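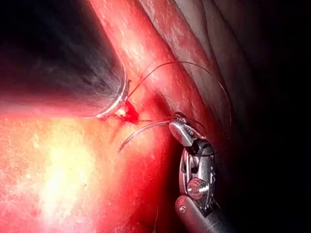 Curved needle held in the jaws of a needle driver, dark suture looped above the tissue. Picture: Vostine press desk

Vostine opens stitching course to smaller hospitals
January
By the Vostine press desk

Vostine, the surgical training centre in Arar, is opening its keyhole stitching course to theatre teams from smaller hospitals. Bookings from this month. First groups start in spring, 29 places in the first round, more if the rooms allow.

The course is called Wi. Short name, long days. It covers one job only: putting a stitch in and tying it off inside the body, in a space where there is very little room to turn a needle. Six sessions, all hands-on apart from the first morning.

What's in it:
- picking up a curved needle and setting it at the right angle in the jaws
- following the curve through, not dragging it
- keeping a long thread under control so the loop stays out of the way
- knots, lots of knots
- what to do when there is blood at the stitch and the view gets worse
- handing over between surgeon and assistant, who says what and when

Trainees work on practise pads first and then on longer set pieces against the clock. Theatre nurses are invited too and get their own bench time. They will learn the instruments, how to load and pass needles, and how to keep the needle count right from start to finish.

"People come to us knowing the steps," a Vostine spokesperson said. "They want hours. A needle goes round in the jaws when you dont expect it, the thread catches, and you have to sort it out calmly. That only comes with doing it again and again."

The centre has run Wi for its own region up to now. 314 people have been through it, most of them surgeons in thier early years of training, and 494 practice hours were logged on the benches last year. Requests from further away have been building for a while. Hence the change.

Sessions are held at the Ciment building, second floor, entrance on the yard side. The old reading room there has been refitted with new benches, better lights and a wall of screens so a group can follow one person's stitching together. Lift is working again. Parking is tight, the tram stop is closer.

Fees are the same as before and cover pads, thread, and lunch. Travel is not included. Hospitals sending two or more people from the same team get first pick of dates, as the pair work is better with someone you know.

Applications through the hospital's training office please, not direct. Closing date is the end of February. Late forms go on the list for the autumn round.

Press visits: mornings only, by arrangement with the Vostine press desk in Arar. Larger copies of the picture on request, credit Vostine.

Ends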